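Leaving the washer door open between loads, yes or no?
Laundry & Cleaning > Machines

jarnau_rose
Posted February 13, 2025
Okay, laundry people, settle something for me! We finally have a front loader after years of hauling bags down to the coin place, and I am so happy with it I could sing. My sister says I have to leave the door wide open whenever it isn't running. My husband says that wrecks the hinge. The manual came with 26 pages and I can't find a straight answer in any of them. What do you all do?

panik_at_the_spin
Open. Always open. I closed mine for one summer and by the end of May the gasket smelled like a pond. Pull the detergent drawer out a little too, it gets just as funky in there. And wipe the fold of the rubber with an old sock, you'll be amazed what comes out of it!

Heydari_Home
Going to disagree a bit. Wide open is overkill, and in a narrow room you'll be walking into that door all day. I leave mine open the width of my hand and have had zero smell. Same machine, same rubber, going on 3 years.

Shahla Akbari
I'm with panik on this one, all the way open! I love my little laundry corner and the door hangs out over the floor until the next load goes in. The basket lives on top of the machine, so I can pull things straight down into the drum without bending for each sock. Best change I ever made in there, my back thanks me. 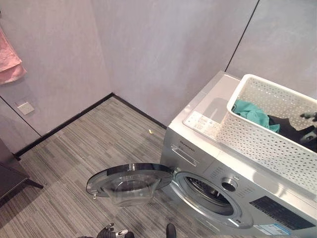 My corner: door open, basket up top, pink towel on the wall.

jarnau_rose
Oh, I love the basket up there! Doesn't it walk off when the machine spins?

Shahla Akbari
I take it down before I press start, so it never gets the chance. It's a light plastic one with little holes all over the sides, easy to lift even with clothes in it. Try it for a week, you'll be hooked!

Heydari_Home
Nice basket, and the holes are great for airing out gym stuff. Still say the door is open too far, lol. My nephew hung on ours and the new hinge cost me 130 dollars.

panik_at_the_spin
Well, that's the nephew, not the door!

rostam_ansari
Small kids or a cat in the house, go with Heydari and keep the laundry room shut besides. Otherwise swing it open and enjoy. One more thing, run it empty on hot once a month. I use plain washing soda and the drum comes out smelling like nothing at all, which is just how I like it.

jarnau_rose
No kids, no cat, so open it is! Telling my husband tonight. Rostam, how much washing soda do you put in?

rostam_ansari
Half a cup, right in the drum. Check your manual first for what it says about cleaners.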